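Cludisik Multi-Finger Gripper, Size 3 — Replacement Finger Set and Service Notice

Fits: Hekeo two-arm units with the Cludisik wrist mount
Sold as: pair (left and right)
Color: black
Status: in stock, ships from Kaloscombe

Please read before ordering

Finger sets shipped before May have a known fault. The tendon clip at the base of the index finger can work loose under a steady side load. When it does, the finger keeps its position for a short while and then opens without a warning on the controller. We have 12 confirmed reports. Most were dropped objects. In one case a full binder landed on a technician's foot.

The fault shows up mainly in two-handed lifts, where both grippers hold a wide, flat object by its lower edge. Small objects held in one hand have not caused a release in our tests. Office filing work is where most customers have run into it.

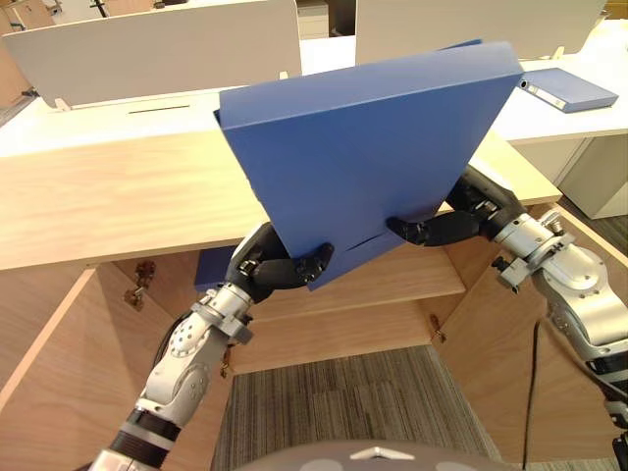
Two-handed hold on a ring binder at a cabinet, fingers at the lower corners.

The replacement set has a screwed clip in place of the snap clip. Benoît Leclerc's group at Chauvin ran the new set for 97 hours on shelf loading and logged no releases. The fingers have the same reach as before and no change to the wrist mount is needed.

How to tell which set you have

Look at the underside of the palm plate. A snap clip has a smooth face. A screwed clip has a small hex head. If you see a smooth face, stop two-handed lifting until the set is changed — single-hand work at low load may continue.

Fitting

Power the arm down and support the wrist. Remove the palm plate, swap the fingers one at a time, and tighten each clip screw to the value on the card in the box. Run the open and close cycle 7 times with nothing in the hand, then recalibrate. Keep people out of reach of the arms during the cycle.

Price and returns

Free of charge for sets with the snap clip. Send the old fingers back in the same box. Repairs and claims are handled by Amerley Frimpong, parts desk, Kaloscombe. For questions about fitting, ask for Stojan Stan.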